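Search this book Go Clear

Chapter 5
What the Rules Cover, and What They Leave to You

Most people who come to work with robots expect the rules to tell them whether a machine is safe. They are handed a thick document, they find the clause that seems to match their machine, and they tick a box. The habit is understandable. It is also the source of a good many of the problems described in this chapter.

A standard is a piece of writing agreed on by people who had to stop arguing at some point. It records what they could agree about. Where they couldn't agree, it tends to go vague, and the vague parts are easy to spot once you have read a few: "suitable measures," "where practicable," "as determined by the risk assessment." Each of those phrases hands the decision back to the reader. A reader who takes the document as a finished answer has missed the point at which the work was passed to him.

This chapter is about that handing back. We will look at how rules for shared workspaces are written, how they get used on a shop floor or in a lab, and why a clean audit is weaker evidence than it looks. You should have read Chapter 4 on hazard identification first. If you skipped it, go back at least for the section on foreseeable misuse, which we lean on heavily.

5.1 A case to keep in mind

Larkuso made small pumps and employed two technicians on its packing line. The company bought a two-armed cell from an integrator called Pultach to put finished pumps into their carrying cases, close the cases, and move them along. Before anyone switched it on, the file already ran to 189 pages. It held a declaration, a risk assessment, a drawing of the floor markings, and a training record with every line signed.

Kanini Makokha was asked to review the cell in its first March of service. She read the file and found nothing wrong with it. Then she stood by the cell for a full shift and found that the risk assessment described a different job. It assumed that the cases would arrive closed and facing the same way. They didn't. The technicians reached in to turn them, and they did so with the arms powered, since stopping the cell meant a restart sequence that put them behind for the rest of the hour.

No rule had been broken in the writing of the file. The assessment was complete for the task it described. The training record was accurate: both technicians had been told not to reach in, and both had signed to say so. What the file lacked was any sign that its author had watched the work being done.

Makokha's report recommended a fixture to turn the cases before they reached the arms, and a shorter restart. Neither item appears as a requirement in any clause she could cite, and Larkuso's first response was to ask her which clause she meant.

Keep that question in mind as you read. "Which clause?" is a fair thing to ask an inspector who wants to fine you. As a way of deciding whether somebody's hand is going to be crushed, it is close to useless.

5.2 The robot is only part of it

A sales brochure will often say that a robot arm is "collaborative," and a buyer will often hear that it may be used next to people with no further thought. An arm may well have force limits, rounded covers, and joints that stop on contact. None of this says anything about what has been bolted to the end of it. A blunt arm holding a knife is a knife.

The same goes for the load. Large, stiff objects have edges and corners. They can trap a hand against a table when the arm itself is nowhere near. They can also slip. A grip that holds well on a flat sample in the vendor's workshop may hold poorly on a curved or ribbed surface, and the force limit in the arm does nothing about an object that has already been let go.

So the unit to be assessed is the whole application: arm, tool, load, table, cables, software, and the people nearby, including those who have no business being nearby and come anyway. Good standards say this plainly, often near the front, in the part that readers skip to reach the numbers.

Two arms working over one surface make matters harder. Each may respect its own limits while the gap between them closes. Assessors who are used to single-arm cells tend to write the same page twice and change the serial number. Look for that. If the section on the second arm is word for word the section on the first, the space between them has probably not been assessed by anyone.

5.3 Indicators and what people think they mean

Many arms carry status lights. Color conventions exist, and makers follow them to varying degrees. The trouble starts when workers treat a light as permission. A light reports the state that the controller believes it is in. It can't report that the next motion has been queued by another program, or that the person at the keyboard is about to press a key.
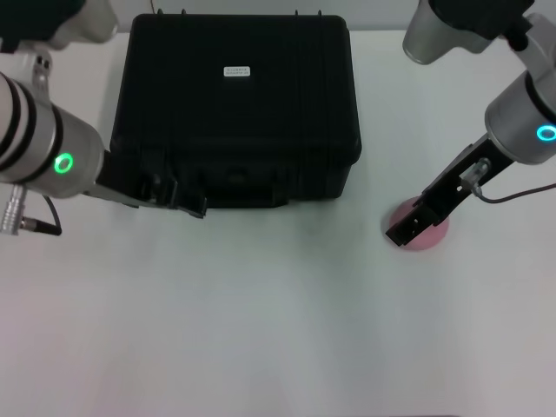
If the two arms in a cell show different colors, can a worker assume that one of them is safe to approach?

Treat both as live until the cell's own documents say what each color means and the stop has been confirmed at the controller. A color difference may reflect a mode, a fault, or nothing more than how each arm was set up, and guessing which is a poor basis for putting a hand on the table.

At Mabula, a training lab, Hamisi Magesa tried to settle the matter by posting a color chart on the wall. It helped until the controller software was updated and one color changed its meaning. The chart stayed up. Charts do. If your procedure depends on a printed key, it also depends on somebody taking the old key down, and your procedure should name that person.

5.4 Good practice, with reservations

The phrase "good practice" deserves more suspicion than it gets. Sometimes it means a method that has been tried in many places and compared with the alternatives. More often it means what the last two places did. Before you adopt a practice, ask who tested it and on what kind of work.

With that warning, the authors are willing to defend the following.

Watch the task before you assess it, and watch it again once the cell has been running long enough for people to find shortcuts.

Write down the load along with the tool. If the load changes, reopen the assessment.

Record near misses in a form that takes less than a minute to fill in. Longer forms stay blank, and a manager then reports that there were no near misses.

Let the person who does the job cross things out on the procedure. Keep the marked copy.

Section 5.5 takes up the Sodik checklist, which is widely copied and, in our view, too short in the places where it matters.

Comments (3)

Danai Chatzigeorgiou
We used this chapter for a two-hour session with new hires. The pump story went over well, but several of them wanted to know what became of the fixture. Is it covered later?

Kanini Massawe
I think 5.4 is unfair. Small shops copy what other shops did because they can't pay for anything else. Telling them to ask who tested it doesn't get them very far when the answer is that no one did.

Lụa Châu
Agree with the part on status lights. Ours were set up by different contractors and we went months before anyone compared them. Also the cross-reference to Chapter 4 should be to the second half of it, the misuse section moved in the new printing.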